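Kestar calls its clothing rack "a wardrobe for rooms without walls." My room has walls. It lacks closets, so I paid 40 dollars and a Saturday-sized portion of October to find out. Olive and black clothes hang well from it, and so do all my other clothes, which are also olive and black.
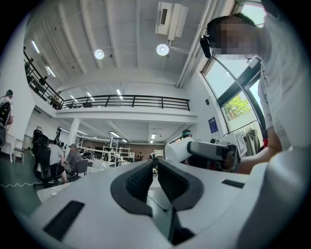
## The table

The Dravwood table cost a good deal more and wears a gray marble pattern. I have leaned on it, worked on it and apologized to it. Glare is my one real complaint: put it under a round ceiling light and you get a second, brighter lamp right where you want to look. A black tray helps, provided you can stand to keep it there. Small round things want watching.
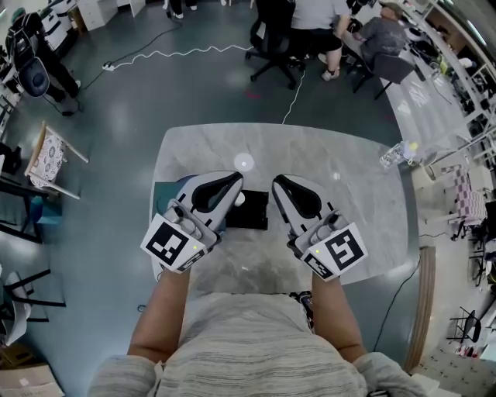 *The marble pattern, with tray, small white ball and ceiling-light glare.*

Rack: keep. Table: keep, but dim the lights.

Jaqueline Hinojosa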